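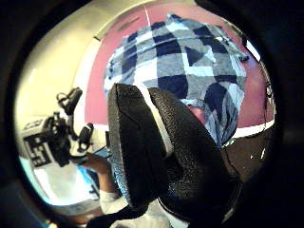

Navy, grey and white check, full of creases.

Shirts on the big table
Prellalier gallery, July
Text by Gisela Quiroga

Shirt folding at the Bilico clothes exchange is done on the table tennis table in the games room at Prellalier. We tried the kitchen worktop first, and then the two card tables pushed together, but the gap between the card tables caught every sleeve. The tennis table is long, it is flat, and a person can stand at each end without getting in anybody's way. The net stays up. It takes a while to get the clamps level again and the people who come in to play in the evening would sooner we left them alone.

This page is about checked shirts, which make up a good part of what we are given. The Clistley exchange took in 1184 items over the year, counted at the door, and the rail by the window has been mostly flannel from October to March. In summer it thins out, and July is when we go through the boxes and refold whatever has been sitting in them.

Checked cloth is easier to fold than plain once you know to look at the lines. The pattern tells you when the shirt is crooked. If the stripes down the front run straight from shoulder to hem, the shirt is straight. If they lean, there is a twist in it, usually at the side seam, and it will not lie flat however much you press on it. Pick it up, shake it once from the shoulders and put it down again. Pulling at one corner only moves the twist somewhere else.

A flannel shirt that comes out of a box in a ball should be opened out before anything else. Find the hem and follow it round until you come to the button band, then take hold of both sides and let the rest drop. Trying to start from the collar takes longer, as the collar is generally tucked up in the middle with a sleeve round it.

Most of the sorting is done at 2, after lunch, when the room is free. The boxes come down from the Montecinos flat, where they are kept in the spare bedroom, and go back up the same day. Shirts with a missing button are put to one side. Shirts with a worn collar go in with the rags unless the rest is very good – a soft old flannel with a frayed collar does still get taken, usually by somebody who wants it for the garden.

How we fold them

Lay the shirt out with the front down and the collar towards you. Some of us have it the other way up, collar away, and it makes no difference to the result. Smooth the back from the middle outwards with the flat of both hands. Do the yoke last.

Bring one side in so that the side seam lies on the back, a little short of the middle. Fold the sleeve back on itself so it runs down the length of the shirt. Long sleeves need a second turn at the cuff. Then the other side the same way. You should now have a long strip that is the same width at the top as at the bottom.

Turn up the tail by about a hand's width, and then fold the strip in half so that the hem comes up under the collar. Turn the whole thing over and straighten the collar points. For the very large sizes we fold in thirds, otherwise they stick out of the box.

The boxes are 29 cm across on the inside. A shirt folded to a little less than that goes in flat and comes out flat. We used to have a piece of card cut to the width, and it was useful for the first few, but it got bent and was never replaced. After a dozen shirts the hands know the size.

Stack them with the collars at alternate ends. If all the collars are at one end, the pile leans. 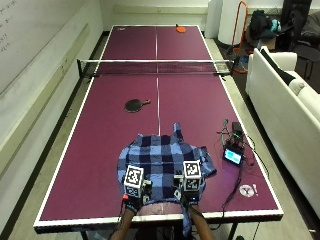
Vicente Ledesma would do up the top button and every second one below it before folding, and he would never fold flannel face down. His view is that the front is what people look at, so the front should be the side you smooth, and that a button band left open works its way round to the side by the time the shirt has been in a box for a month. He leaves the cuffs undone, as the button makes a lump in the pile.

I have folded a box his way and a box mine. His look neater when they are opened. Mine are quicker. With 44 shirts to get through in one afternoon, which is what the last refold came to, I would stay with mine and do up the top button only. We have agreed that anything going straight on to the shelf by the door is done his way, and the stored ones are done however the person at the table prefers.

He is right about the cuffs.

A few points on the table itself

Move the bats before you start. They end up under the shirts and then in the boxes, and one travelled up to the flat in with the extra large sizes and was missed for a week.

Wipe the surface with a dry cloth. A damp one leaves marks on it and the players notice. Chalky dust comes off dark flannel with a brush, but it is quicker not to pick it up in the first place.

One shirt at a time goes in front of you. The finished ones go on a chair. It is tempting to build the pile on the far side of the net, but then you are walking round the table for every shirt, and more than once a pile has been left there when the evening session came in.

Keep hot irons well away. If a shirt really needs pressing it goes home with somebody. Most do not. Flannel that has been folded carefully while flat loses a good deal of its creasing in the box, and what is left drops out on a hanger overnight.

Sizes

Write the size on a slip of paper and pin it to the tail, not the collar. Pins in collars get forgotten. If the label has been cut out, measure across the back from armpit to armpit and compare it with a shirt that still has one. We do not guess from the length, because flannel shrinks more in length than in width and an old large can be as short as a new medium.

Children's shirts are kept apart and are folded in half only.

Still wanted

Long-sleeved shirts in small sizes, in any check. We have plenty of large. Spare shirt buttons are welcome too, loose or on a card, particularly plain white and dark blue. Leave them in the tin at Prellalier, on the shelf just inside the door, or hand them to either of us when the games room is open. The next refold will be when the autumn boxes come in, and anyone who can fold, in whichever direction, is welcome to come along.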